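Tidying the paper table

I finally had a go at the table in the back room at Romgate (27 January 2021, for the record). Books, binders and far too much paper! I set myself 40 minutes.
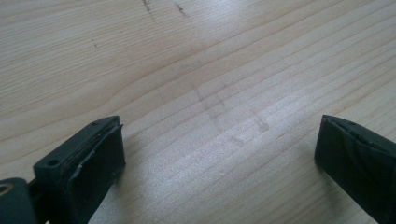

I do love this pale wood, scratches, smudges and all. I keep promising it a proper rub down with oil, and it'll probably be July before I get to it.
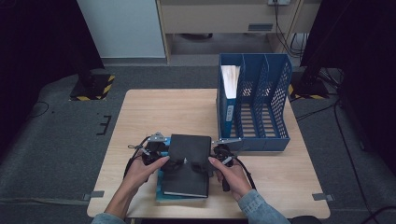 Books go in one pile, big ones at the bottom, and anything with a label on its spine gets filed upright. Then it's just the paper left, and blue plastic is very good at swallowing paper.

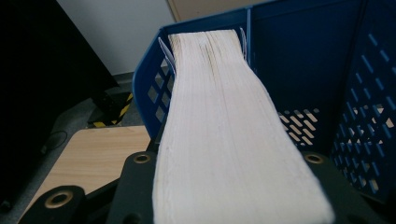 Next gallery: the Brodska shelves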